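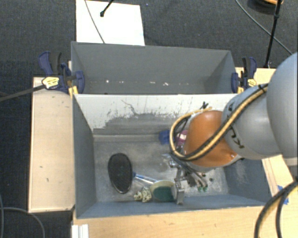 Pflege und Instandhaltung von Sportrollstühlen: Hinweise für die Vereinswerkstatt

Die folgenden Hinweise richten sich an Vereine und Abteilungen des Behindertensports, die ihre Sportrollstühle selbst warten. Sie ersetzen weder die Bedienungsanleitung des Herstellers noch die Prüfung durch einen Fachbetrieb. Für Schäden, die durch unsachgemäße Arbeiten entstehen, wird keine Haftung übernommen. Anregungen nimmt die Materialstelle des Vereins Gandeck entgegen, Ansprechpartnerin ist Lemlem Kumsa.

Arbeitsplatz

Für Wartungsarbeiten ist ein fester Tisch mit rutschhemmender Auflage vorzusehen. Der Rollstuhl wird ohne Räder auf die Sitzfläche gestellt, empfindliche Bezüge werden zuvor mit einem Baumwolltuch abgedeckt. Kleinteile sind nach Fahrzeugen getrennt in verschließbaren Dosen abzulegen und mit der Inventarnummer zu beschriften. Distanzscheiben verschiedener Stühle dürfen nicht vermischt werden, auch wenn sie gleich aussehen.

Zur Grundausstattung gehören Innensechskantschlüssel in metrischen Größen, ein Drehmomentschlüssel mit kleinem Messbereich, Reifenheber aus Kunststoff, eine Standpumpe mit Manometer, eine Messingbürste sowie fusselfreie Tücher. Zollwerkzeug wird nur für ältere Stühle benötigt und ist gesondert aufzubewahren.

Reinigung nach dem Training

Nach jeder Einheit in der Halle sind Rahmen und Greifreifen feucht abzuwischen. Lauwarmes Wasser mit einem Spritzer Spülmittel genügt. Hochdruckreiniger und Dampfstrahler sind nicht zulässig, sie drücken Wasser in die Lager. Lösungsmittelhaltige Reiniger greifen Pulverbeschichtungen und Aufkleber an.

Harzreste, wie sie bei manchen Ballsportarten an den Greifreifen haften, lassen sich mit etwas Speiseöl anlösen. Das Öl wirkt kurz ein, wird mit einem trockenen Tuch abgenommen und anschließend mit Spülmittel vollständig entfernt. Ein Ölfilm auf dem Greifreifen stellt beim Bremsen eine Verletzungsgefahr dar. Vor der Rückgabe ist der Reifen daher mit der bloßen Hand zu prüfen.

Haare und Fasern an den Lenkrollen

In den Gabeln der kleinen Rollen sammeln sich Haare, Fäden und Klebebandreste. Die Achsschraube wird gelöst, die Rolle entnommen und der Wickel mit einem Nahttrenner aufgeschnitten. Pinzette und Zahnbürste leisten bei den Resten gute Dienste. Die Rolle soll nach dem Einbau frei laufen, ohne seitlich zu kippen. Raue oder knackende Lager werden paarweise ersetzt.

Bereifung

Der zulässige Luftdruck steht auf der Reifenflanke und ist verbindlich. Gemessen wird am unbelasteten Rad vor dem Training. Beide Antriebsräder erhalten denselben Druck, andernfalls zieht der Stuhl zur Seite. Bei häufigem Druckverlust ist zunächst das Ventil zu prüfen: Ein Tropfen Seifenwasser auf der Öffnung zeigt Undichtigkeiten durch Bläschen an.

Bei der Montage eines neuen Schlauchs wird dieser leicht vorgepumpt und mit etwas Talkum bestäubt. Reifenheber aus Metall beschädigen Felge und Schlauch. Der Mantel ist nach der Montage auf beiden Seiten rundum zu kontrollieren, bevor der volle Druck aufgebracht wird.

Steckachsen

Steckachsen werden monatlich gezogen, mit einem trockenen Tuch gereinigt und sehr dünn gefettet. Überschüssiges Fett bindet Hallenstaub. Die Sperrkugeln müssen bei losgelassenem Knopf vollständig heraustreten. Nach dem Einsetzen ist an jedem Rad kräftig nach außen zu ziehen, ohne den Knopf zu berühren. Achsen mit schwergängigem Knopf sind bis zur Klärung aus dem Verkehr zu nehmen.

Gurte und Polster

Klettverschlüsse verlieren ihre Haltekraft meist durch eingelagerte Fasern. Ein feiner Kamm oder eine ausgediente Zahnbürste schafft Abhilfe. Gurte werden von Hand bei niedriger Temperatur gewaschen und hängend getrocknet, nicht auf dem Heizkörper. Gurtbänder mit Einschnitten, gelösten Nähten oder ausgebleichten Stellen sind auszutauschen. Ein Nachnähen mit Haushaltsgarn ist nicht gestattet.

Polsterbezüge sind vor dem Waschen zu schließen und auf links zu drehen. Schaumkerne werden nur gelüftet. Haftet ihnen Geruch an, kann Natron aufgestreut und nach einer Nacht gründlich abgesaugt werden.

Schraubverbindungen

Alle Verbindungen an Rammschutz, Fußbrett und Rückenlehne sind vor Spieltagen auf festen Sitz zu prüfen. Die Anzugswerte sind der Herstellerunterlage zu entnehmen. Selbstsichernde Muttern werden nach dem Lösen durch neue ersetzt. Ein Strich mit Lackstift über Mutter und Gewinde macht sichtbar, ob sich eine Verbindung gelockert hat. Risse an Schweißnähten dürfen in der Vereinswerkstatt nicht bearbeitet werden, der Stuhl ist mit einem roten Anhänger zu kennzeichnen und zu sperren.

Lagerung

Sportrollstühle sind trocken und frostfrei zu lagern. Bei längeren Pausen werden die Räder abgenommen und hängend aufbewahrt. Der Luftdruck wird leicht abgesenkt, die Gurte bleiben offen. Für Stühle, die den Winter über nicht genutzt wurden, ist im Februar eine vollständige Durchsicht anzusetzen.

Wartungsbuch

Jede Arbeit ist mit Kürzel und Inventarnummer einzutragen. Ein Eintrag kann wie folgt lauten:

Nr. 3503, Lenkrollen vorn gereinigt, Lager links und rechts ersetzt, Steckachsen gefettet, Probefahrt ohne Befund. M. Honkanen

Die Bücher der Abteilungen Nakby und Beaulieu werden zentral geführt. Eintragungen zu Leihstühlen nimmt Nélida Orellana entgegen. Vordrucke sind bei der Materialstelle erhältlich, Nachbestellungen bitte schriftlich und unter Angabe der Abteilung.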